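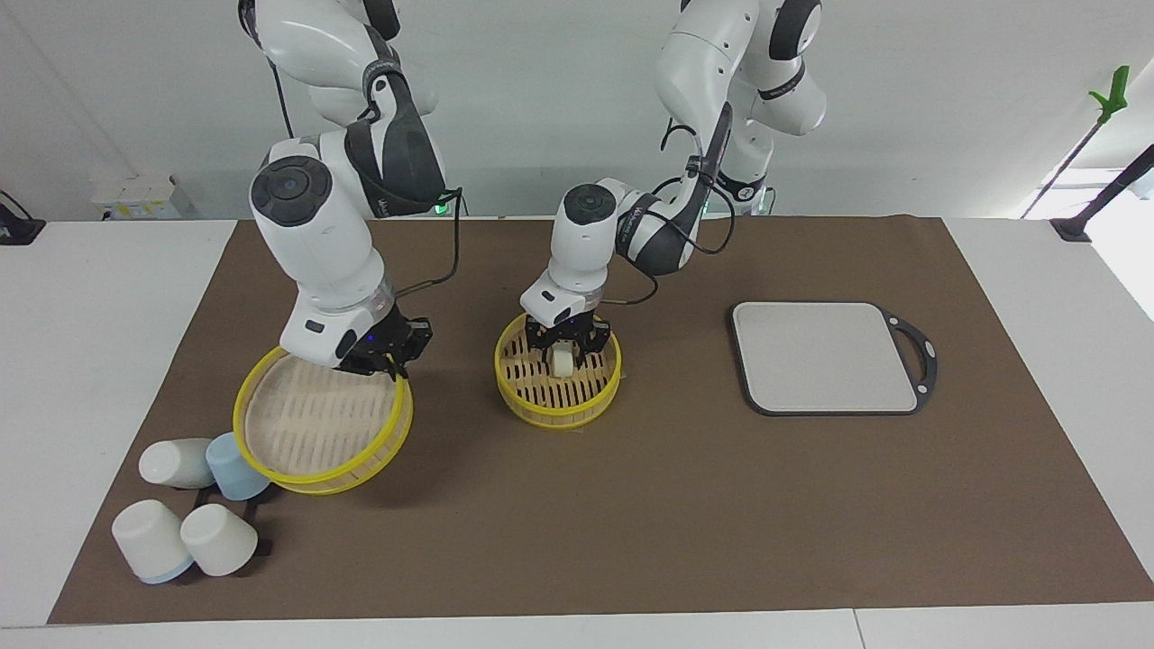 bunden183
Does anyone line their steamer baskets? I've just started making buns and I love it, but the first batch stuck fast and tore underneath! Mine are the sort with a yellow rim and pale bamboo slats, one large and one smaller, and I don't want dough stuck in those gaps again.

Azimi
Yes, always! Baking paper with holes poked in it, cut a bit smaller than the basket so the steam gets round. Cabbage leaves are lovely too, and you can eat them after. Leave space between the buns, they puff up loads.

kevholm200
Oil works. Bit messy though.

Brundau
Paper squares, one under each bun. Been doing it since April and not a single torn bottom!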